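Glaze Marks, Chips and Crazing: Looking After Everyday Plates

We use cookies to remember your settings and to count visits to this page. By continuing to read you accept their use. Manage preferences

Most damage to plates happens in the sink, in the cabinet or in the microwave. Very little of it happens at the table. The notes below cover glazed tableware in daily use: stoneware, porcelain and ordinary earthenware. They don't cover antiques, gilded pieces or anything with a repair already in it, which should be washed by hand in lukewarm water and otherwise left alone.

Know what you have

Turn the plate over and look at the foot, the unglazed ring it stands on. Porcelain has a white, smooth foot that feels almost like glass. Stoneware has a gray, tan or brown foot with a slight grain. Earthenware has a chalky foot, often buff or red, and a drop of water placed on it will soak in within a minute or so. Porcelain and stoneware take up very little water. Earthenware takes up a good deal, and this governs how it should be washed, dried and heated.

Some earthenware is glazed all over, foot included, and shows three small rough points underneath where it stood on pins in the kiln. Treat these plates as earthenware even though no bare clay shows. If the pin marks scratch the shelf, rub them down with fine wet-and-dry paper, used wet. Rinse the plate well afterward and do not sand it dry. The dust should not be breathed.

Gray marks from cutlery

The gray or black lines that appear on a pale plate after a few months are usually metal. The glaze is harder than the knife, so the knife leaves a trace of itself behind, much as a pencil does on paper. A worn glaze picks up more of these marks than a new one.

To remove them:

1. Wash and dry the plate. Grease stops the cleaner from working.
2. Put half a teaspoon of a mild powdered cleanser containing oxalic acid on the plate and add enough water to make a loose paste. Wear gloves.
3. Rub with a damp soft cloth in small circles. Light pressure is enough.
4. Leave the paste for one minute on stubborn lines, then rub again.
5. Rinse under running water, wash with dish soap and rinse again.

Baking soda paste works on light marks and takes longer. Steel wool makes matters worse: it leaves its own metal behind and roughens the surface for the next knife. Melamine sponges are acceptable on a gloss glaze two or three times a year. On a matte glaze they leave a shiny patch that cannot be undone.

If a line can be felt with a fingernail after cleaning, it is a scratch in the glaze and will stay.

Inspect on a plain surface

Once or twice a year, go through the whole stack. Work on a bare counter with light coming from one side, and take the plates one at a time. Side light shows dull patches and fine cracks that overhead light hides. Wipe the counter first, as grit under the foot will scratch both plate and counter when the plate is turned.

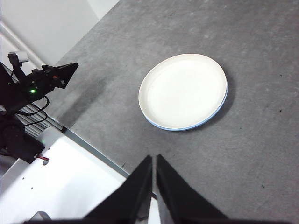 White plate with a light-blue band, set out on a speckled gray top.

Look at the lip first, then the well, then the foot. Run a dry fingertip slowly around the lip. A chip too small to see will catch the skin. For larger plates, hold the plate level on the fingertips of one hand and tap the edge with a wooden spoon. A sound plate rings. A cracked one gives a short, flat note. Thick earthenware never rings much, so compare it with another from the same set before deciding.

Crazing

Crazing is a net of fine cracks in the glaze. It forms when the glaze has shrunk more than the body beneath it, or when an absorbent body takes up moisture and swells. It may show on the first day or after ten years. Sudden changes of temperature bring it on sooner.

A crazed earthenware plate lets liquid into the body. Stains then show under the glaze as a brown shadow, and the plate may smell when warmed. Retire it from food. It will do as a saucer under a houseplant if the shelf beneath is protected, as a crazed plate can weep.

To check for crazing on a pale glaze, wipe a little strong cold tea over the surface, wait five minutes and rinse. Any cracks open to the surface will hold some color. Do this only on a plate you already suspect, as the color does not always come out again.

Washing

Hand washing: use a plastic basin or lay a folded towel in a steel or stone sink. Wash plates before pans. Keep them apart from knives and do not stack more than four under water, where they slide against each other unseen.

Dishwasher: leave a gap between plates so that none touch when the spray shakes them. Scrape off food, but do not rinse fully; most detergents work better with something to act on. In hard-water areas keep the salt topped up. The white bloom on dark plates is lime and comes off with white vinegar, left on for five minutes and rinsed. A bloom that vinegar does not move is etching, and is permanent.

Colored trim deserves a second look. Color under the glaze is safe in the machine. Color laid over the glaze can be felt as a slight step when a fingernail is drawn across it, and it fades with strong detergent. If in doubt, wash one plate in the machine for a month and compare it with the rest.

Lorena Ibarra of Escobedo wrote in to say that her trimmed plates lost color on one side only. The cause was their position in the rack, next to the detergent door. Turning the plates to face the other way slowed the wear.

Drying

Stand earthenware on edge in a rack until the foot is fully dry. Overnight is best. Stacking it damp traps water against the bare clay and leads to musty smells and, in time, crazing. Porcelain and stoneware can be toweled and put away at once, though a rough foot may still hold a little water in its grain.

Clearing a space first

Many chips come from setting a plate down on the edge of something else: a spoon handle, a jar lid, a tap. Keep one section of counter or table clear for plates coming out of the cabinet or off the rack. Set them down well in from the edge and brush away crumbs and grit before sliding anything.

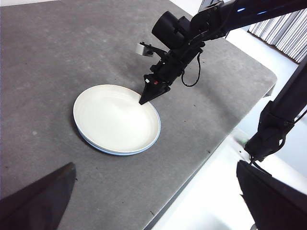
Empty plate on the gray tabletop, with the table's rounded corner to the right.

Lift plates instead of dragging them. An unglazed foot acts as an abrasive and will dull a polished counter in a season. Where a foot is rough, rub it with a second plate's foot, both wet, for 18 turns, then rinse and test with a fingertip. Repeat if needed. Potters have long done the same with newly fired work.

Stacking and storage

Keep stacks to one size. A small plate may sit on a larger one; the reverse puts the load on the lip of the small plate. Eight dinner plates is a sensible limit for stoneware, fewer for earthenware. Beyond that the bottom plate carries more than it should, and the stack becomes awkward to lift.

Put a separator between plates if the foot is rough or the glaze is matte. Paper towel, felt or cut-up cotton sheet will all serve. Avoid foam shelf liner. Some kinds stick to glaze in warm weather and leave a print that has to be rubbed off with oil.

Shelf spacing matters more than shelf strength. Allow 14 inches of clear height for a stack you reach into daily. Seo-ah Song, who fitted the cabinets in our Larnton test kitchen, sets the plate shelf at hip height so that the stack is lifted with bent arms and never from above the head.

Heat

Let refrigerated plates stand on the counter until they lose their chill before they go into a warm oven. Warm plates for serving at the lowest oven setting, starting from cold, for 13 minutes. Do not put glazed tableware under a broiler or on a burner. Plates sold as oven-safe to 300 degrees should be read in the unit printed on the box, as imported sets may give Celsius.

In the microwave, a plate that gets hotter than the food on it has taken in water. Dry it for several days in a warm room and test again with a cup of water set on it. If it still heats up, use it for cold food only.

Small chips

A chip on the foot can be smoothed with wet fine paper and the plate kept in use. A chip on the lip exposes sharp glaze and bare body. Household epoxy and nail polish are not suitable for any surface that touches food. Move the plate to other duties or discard it, wrapped in newspaper and taped, with the trash. Tableware does not go in with glass recycling, where it spoils the melt.

Updated 2025-05-11. Corrections to Nermina Dumitrescu at the Larnton desk.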